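문의 제목: 상품 상세페이지 대표 이미지가 일부 브라우저에서 늦게 뜨는 현상
접수일: 2022년 8월 31일
대상 사이트: Trinetti 주방용품 온라인몰
호스팅: Cirnard 공유형
상태: 해결

증상
상세페이지를 열면 글자와 가격은 바로 나오는데 대표 이미지 자리가 한참 비어 있습니다. 새로고침하면 정상으로 보이고, 캐시를 지우면 다시 느려집니다. 모바일에서 더 심합니다. 4월에 스킨을 Kekana로 바꾼 뒤에도 한동안 괜찮았고, 이미지 저장소를 Skodden으로 옮긴 다음부터 고객 문의가 들어오기 시작했습니다.

확인한 내용
1차. 서버 응답 시간을 먼저 봤습니다. HTML은 정상 속도로 내려오고 오류 로그도 없습니다. Cirnard 쪽 부하 문제는 아닌 것으로 판단했습니다.

2차. 개발자 도구 네트워크 탭에서 이미지 요청을 확인했습니다. 화면에 표시되는 폭은 800픽셀인데 실제로 받는 파일은 원본이고 용량이 1,696KB입니다. 스킨 설정에는 축소본을 쓰도록 되어 있으나 축소본 주소가 404를 반환하고, 그 뒤에 원본을 다시 요청합니다. 요청이 2번 나가는 셈입니다. 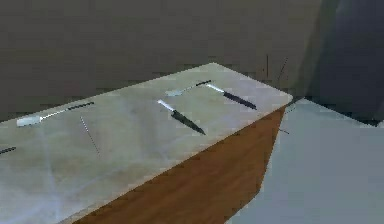

3차. Skodden 관리 화면에서 폴더를 대조했습니다. 원본 폴더는 전부 옮겨졌고 축소본 폴더는 비어 있습니다. 이전 도구의 기본값이 '생성 파일 제외'로 되어 있어서 축소본이 빠졌습니다. 이전 작업 기록에는 성공으로만 남아 있어 당시에는 발견하지 못했습니다.

조치
가. 관리자 메뉴의 축소본 재생성을 실행했습니다. 한꺼번에 돌리면 메모리 제한에 걸려 중단되므로 한 번에 20개씩 나눠 처리했습니다.
나. 캐시 헤더가 이미지에 적용되지 않고 있어 만료 기간을 다시 지정했습니다.
다. 스킨의 대체 이미지 설정을 원본에서 중간 크기로 바꿨습니다. 축소본이 없을 때 원본을 그대로 내려보내는 일은 없어집니다.
라. Skodden CDN 캐시를 비웠습니다. 비우기 전에는 404 응답이 캐시에 남아 있어서 파일을 만들어도 계속 없다고 나왔습니다. 같은 증상이면 이 단계를 먼저 확인하십시오.

결과
캐시를 지운 상태에서 PC와 모바일 모두 대표 이미지가 본문과 함께 표시됩니다. 404 요청은 더 이상 나오지 않습니다.

남은 사항
후기 게시판에 첨부된 이미지는 별도 폴더를 쓰고 있어 이번 작업에 포함하지 않았습니다. 필요하면 새 티켓으로 접수해 주십시오. 이전 도구의 기본값 변경은 설치 안내 문서에 반영했습니다.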